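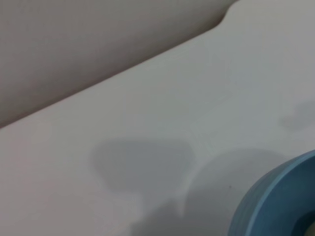 Miłosz Mazurek says the dark rims on the thyroid sections are drying artifact, plain and simple, and that I should stop blaming the antibody until I've run one batch where the slides never sit uncovered between the block and the primary. Fair enough! I was all set to order a new lot. So I did it his way.

Sep 6, 2022

**Ki-67 on the Ratthorpe thyroid blocks, batch with no uncovered time**

Went in with block 2784, because it has everything on one section: a good strip of normal follicles, the capsule, the tumor, and a little lymph node tucked in at one end with proper germinal centers. If the node doesn't light up, the stain failed and I don't need to look at anything else. I love this block.

Steps as run, changes in bold:

- Sections at 4 microns, baked overnight at 37 **(was one hour at 60)**
- Xylene, graded ethanols, water, no changes
- Retrieval in the Woder, citrate pH 6, 20 min at temperature, **left in the buffer with the lid on until it came down to room temp**
- Peroxidase block, then protein block, **tipped off one slide at a time and primary straight on**
- Primary at 1:2000, one hour, humid chamber **with fresh wet paper under the rack**
- Polymer, DAB five min, hematoxylin, mount

The old way I was tipping the block off the whole rack and then going back to the first slide with the primary. With a full rack that's a long time for slide one to sit there with a film of nothing on it. Written down like that it's pretty obvious.

**What I got**

Rims gone. Really gone, on every section from 2784 and on both of the spare goiter blocks. The edges look the same as the middle, and the colloid is clean too, which I hadn't expected (it used to have that tan haze that made me squint). Germinal centers are a beautiful crisp brown with a pale mantle around them. No-primary control is blue and nothing else.

Scored one hotspot by hand and got 212 positive nuclei. Ran the same field through Cillum and it came up short. It's missing the weak ones sitting next to lymphocytes, and I think the threshold is still the one Yichen Song set up for the older, darker slides. Don't trust the Cillum numbers on this batch until that's redone. Yichen, if you read this before I find you: the field is saved under the block number, annotations on.

One thing that isn't fixed. Two sections lifted at the corner during retrieval, both with a lot of capsule. Could be the lower baking temperature, could be that I wasn't patient enough floating them out. I changed two things that might matter there, silly of me, so next time the bake goes back to how it was and everything else stays put.

Matilde Nogueira wants to know if the longer cool-down can be shortened with a cold water bath around the dish. I'd rather leave it for now! It's dead time anyway, I label cassettes.

**Dilution**

Arnaldo Quintela ran this antibody stronger than I do and still has a drawer of his old slides. Looked at three of them next to mine. His are darker all over, background included, and the mitotic figures don't pop the way they do now. I'm staying at 1:2000. Worth one side-by-side on a fresh block so that there's something on paper, but the node already tells me we're not starving it.

**For the full set**

53 cases in the Ratthorpe series. They should not go through in one push. Small racks, node or tonsil on each as the positive, one no-primary per rack, and nobody tips a whole rack at once (me included, me especially).

Florêncio Azevedo has the case list with outcomes and is keeping it to himself until scoring is finished, so please don't ask him. Two readers, separate sheets, then we sit down at the double-headed scope with the ones that disagree. He'd like the first racks done in October.

To do:

- [ ] Repeat 2784 with the old bake, look at the corners
- [ ] New threshold in Cillum, check against the hand-scored field
- [ ] More citrate from Amaral, we're on the last bottle
- [ ] Tonsil block is nearly cut through, pick another
- [ ] Tell Miłosz he was right (done, he was very gracious and then mentioned it again at lunch)

Slides from this run are in tray 6, flat, still setting. Please don't stand them up until tomorrow.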